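Makokha Manipulation Software
Progress report to the Carkitora Fund
Prepared by Wycliffe Kinyua, 7 October 2025
Reporting period: third quarter of the grant

Summary

Work this quarter went into the motion planner, the clearance checker and the logging tools. The planner now runs at the dining table site with a single configuration file. The clearance checker is in daily use, but its handling of slatted furniture is still not good enough for the January milestone. Logging is finished. We are on budget and one work item is behind.

The grant pays for software that lets an arm work safely in ordinary rooms, close to furniture that was never modeled for it. We made no changes to the arm itself and don't plan any.

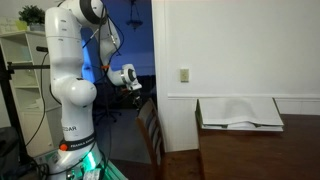
Reading time: 5 minutes

1. Motion planner

At the end of last quarter the planner could find paths in simulation but often produced long swings of the elbow when we ran the same start and goal on the arm. The cause was in how we scored candidate paths. The old cost only looked at the travel of the gripper, so a path with a short gripper motion and a large elbow motion scored well. Yufang Mao rewrote the cost to weigh every link, with a higher weight on the elbow and the forearm.

We then reran the saved planning requests from the first two quarters, 3,130 in all. With the old cost, 151 of them gave a path we would have rejected by eye. With the new cost that number is 5. All of the remaining ones start with the arm folded close to its base, and we have chosen to refuse those requests and ask the operator for a different start. A proper fix would mean planning in two stages, and we would like to leave that for the next grant year.

Planning takes longer than it did. Most requests still come back before an operator would notice a wait, but crowded goals near the wall are slower. Yufang has a branch that checks the large links first and drops bad candidates early. It needs review before it goes into the main build.

2. Cables

The planner treats the arm as a set of rigid links. Cables on the outside of the arm are not part of that model, and a loop can reach well past the surface of the link it hangs from. Our first approach was to pad every link by the same amount. This was safe but closed off much of the space over the table.

The current version lets the operator set padding per link. The forearm gets a wide pad, the upper link a smaller one, and the gripper almost none. The values live in the site configuration and are printed at startup so that an operator can see which ones are loaded. We looked at simulating the cables and decided against it for this grant. The extra planning time was too high and we had no good way to check the result.

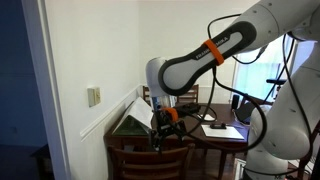

Does the planner need a full 3D model of the room before it can run?

It needs the table surface, the walls near the arm and any furniture inside the arm's reach. These can be entered as simple boxes, and everything outside the reach can be left out.

3. Site configuration

Moving the software to a new room used to mean editing values in several places. Offsets for the arm base were in one file, table height in another, and camera positions were in the perception code. Two of our lost days last quarter came from one of these being out of date.

All of this is now in one file per site. The tool that reads it, Stiruneck, checks units, flags missing values and refuses to start if the base offset puts the arm inside a box. It also writes a copy of the file into each log, so a run can be replayed later with the settings it had. We wrote a short setup guide to go with it. Parico, our testing partner, followed the guide without help from us and sent back a list of unclear steps, which we have fixed.

The remaining gap is small objects on the table. Papers, boxes and folders get moved during the day and it makes no sense to enter them by hand. The perception module adds them as temporary boxes at the start of a run. It does well with things that stand up from the surface and poorly with thin flat ones, which it tends to merge with the table. For planning purposes that merge is harmless. For picking tasks it will matter. 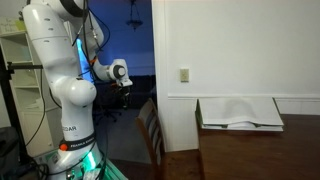 Makokha Progress Reports, No. 5

4. Clearance checker

The checker runs beside the planner and estimates the distance from each link to the nearest known surface. If the distance drops under the limit, it slows the arm and then stops it. The stop logic passed all of its bench tests this quarter.

Chairs are the weak point. A slatted back seen from the side gives depth readings from the slats and from whatever is behind them, and the two get averaged into a surface that isn't there. From above, the rails come through well, but the gaps between slats are filled in on some readings and left open on others. The effect is that the estimate jumps, and the arm slows and speeds up for no reason an operator can see.

We tried a simple filter over time. It made the motion smoother but delayed real warnings, so we took it out. The present plan is to detect a chair back as one object and give it a closed outline, gaps included. We lose some free space that way — nothing we need to reach is between the slats — and the estimate should hold steady. Yufang has started on this using views from the camera at the gripper, since those show the rails most clearly. 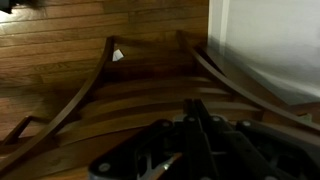 Gripper camera view over the chair back, used for the clearance work.

5. Logging and replay

Finished. Logs now hold joint states, camera views, planner requests and the site file on one clock. The replay tool can step through a run and rerun any planning request with a different build. Disk use is higher than we estimated, and we will add a setting to store the side views at a lower rate.

6. Schedule and budget

Spending is in line with the approved plan. The clearance checker is the late item. We still expect to deliver it in January, with the closed outline for chairs included, but there is little slack left. If the outline work is not stable by then, we propose to deliver with chairs entered by hand as boxes and send the automatic version as an update. We ask the Fund to confirm that this would be acceptable.

7. Next steps

Review and merge the early rejection branch in the planner.
Complete the chair outline and rerun the clearance tests at the table site.
Add the storage setting to the logger.
Send Parico the new build and the corrected setup guide.

Questions on the planner or the checker can go to Yufang Mao. Questions on budget and schedule should come to me.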